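# Grorner Tabletop Handling Cell: Planning and Budget Notes

The Grorner cell is sold as a bench package for plate handling and sorting trials. Base configuration includes one arm, one gripper, a wrist camera and an overhead camera. Work surface and layout materials are supplied by the buyer. Painter's tape over a matte surface is sufficient for position marking.
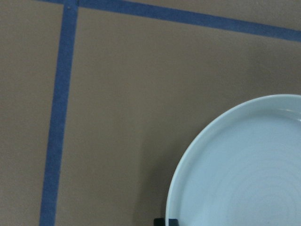 Rim picks set the gripper requirement. Order the thin fingertip set (part 463) if plates are to be lifted from a flat surface. The standard set is intended for cups and boxed goods and is priced the same.

| Item | Price (USD) |
|---|---|
| Thin fingertip set, part 463 | 199 |
| Spare fingertip pads, pack | 27 |
| Wrist camera cable, replacement | 27 |
| On-site setup, per day | 400 |

Stacked plates need a separate line in the plan. Allow one extra setup day for tuning approach height and grip force on a two-plate stack.
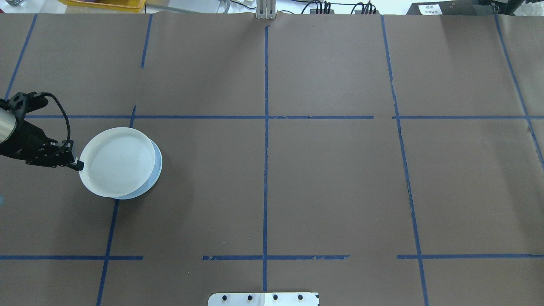

Karunaratne wrote that one day was enough for a single plate size, and that the second went entirely to mixed rims. Buyers with more than one plate pattern should budget for both days.

Layout tape is a consumable. Replace torn segments before recalibrating, and keep the same tape color for the length of a trial. Cell boundaries can be uneven if target positions are taught from the arm. If they are read from the camera, lay the lines with a straightedge.

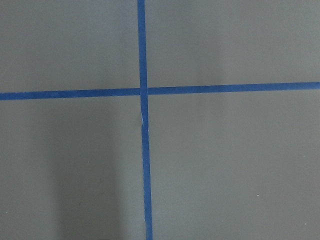
Does the base price include calibration?
Initial calibration is included with on-site setup. Repeat visits are billed at the daily rate.

Orders placed through Flulby ship with the mounting plate packed separately. Prices valid from May 2022.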